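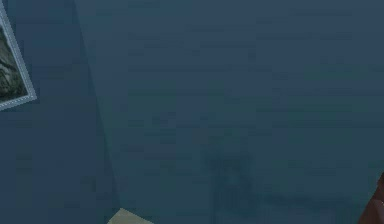 When does the Bickerstaff water main replacement reach the streets east of Kisau Road?
Crews are scheduled to start there in November, once the western section has passed pressure testing.

The Bickerstaff water district has approved the second phase of its main replacement program, covering 1,045 meters of pipe between Kisau Road and the Flukley pumping station. The existing cast iron line will be taken out of service in sections and replaced with ductile iron pipe carrying a cement mortar lining.

The first phase covered 797 meters and was completed under the same contract. Gukeo, the contractor, will keep its current site yard next to the pumping station for the duration of the work.

District engineer Laurier Zacharias told the board that the older line has a record of joint leaks, most of them on the slope below the station where static pressure is highest. Operating pressure in that zone will be held at 90 psi after the changeover. A new pressure-reducing valve will be installed in a below-grade vault at the foot of the slope, with a bypass so the valve can be serviced without a shutdown.

Service to 700 properties will be moved to the new main. Each connection requires a shutoff of up to four hours, normally between 9 a.m. and 1 p.m. Door notices will go out two working days ahead. Customers who depend on water for medical equipment can ask the district office for a temporary supply.

After a shutoff, residents should run a cold tap for five minutes before using the water. Brief discoloration is expected – it comes from sediment disturbed in the old pipe. Water heaters should not be drawn on until the cold tap runs clear.

Board member Mervyn Horrocks asked whether the road surface would be restored to full width. Zacharias said the contract calls for trench patching only, with a full overlay on the two blocks nearest the station, where the trench crosses the centerline. Horrocks voted for the phase but asked that the paving terms be reviewed before a third phase goes out to bid.

Kisau Road will stay open in one direction during working hours. Parking on the east side is suspended from 7 a.m. to 5 p.m. while crews are on the block. Hydrants on the affected sections will be bagged when out of service, and the fire department will receive an updated list each morning.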